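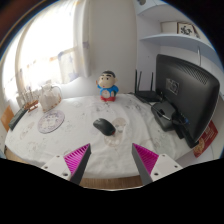

**PRESS RELEASE | Robotics software**

# Allby releases Serisari 2, a planning tool for picking small objects on crowded home tables

**10/7/23** — Allby, a developer of control and perception software for robot arms, today announces the second version of Serisari, its grasp planning package. The new version is made for ordinary rooms, where the light comes from one side, the tablecloth has a pattern, and the object to be picked stands among many things which must not be touched.

A computer mouse lying on a printed cloth is a good example of this work. The shell is dark and smooth, the cloth has folds and faint motifs, and the bright window on the left takes away the outline of whatever is placed before it. On the same table there are a model ship, a figurine, a router and a large monitor with its cables. A planner must separate the mouse from the cloth, choose the direction of closing for the two fingers, and leave the other objects in peace.

**What is new in the software**

Serisari 2 reads wide-angle images directly. In the first version, each image was flattened before the planning started, and objects close to the border became stretched or were lost. The new version keeps the curved view and makes its calculations there. The lens is calibrated once, from a short recording, and the result is saved together with the gripper profile.

The perception module now gives a confidence value for each part of the outline of an object. Where strong light has washed out the edge, the planner marks this part as unknown and keeps a larger distance from it. Users can set this distance for each object class or for the whole table.

The module for flat surfaces was also written again. It treats a printed motif as part of the surface until there is depth evidence for an object, so a drawing on the cloth does not become a target for the gripper. Wrinkles and low folds are stored in a separate height layer, and the approach path of the fingertips is corrected with it.

**Tests before the release**

Allby tested the package on 374 table arrangements, recorded in 21 homes. The planner proposes a grasp in 40 milliseconds on the standard control computer. In comparison with the first version, the number of proposals rejected by the collision check was reduced by 25 percent. Thin transparent objects remain difficult, and the company advises users to keep the manual confirmation step for them.

**Cooperation with Jamach and Đoàn**

The gripper profiles were prepared together with Jamach, which also supplies the calibration recorder. The engineering office Đoàn wrote the replay viewer. With this viewer, a user can stop at any planning step, see which grasps were considered, and read why each of them was refused — a function that was requested by many users of the first version.

**Availability**

Serisari 2 is available from today for all customers with a valid maintenance contract. Projects made with the first version can be opened without conversion, but the lens calibration must be repeated. Version 1 will receive corrections until the end of next May.

**About Allby**

Allby develops software for the control of robot arms and hand-held grippers. Its products are used by laboratories and by makers of service robots.

Press questions can be sent through the contact form on the Allby website.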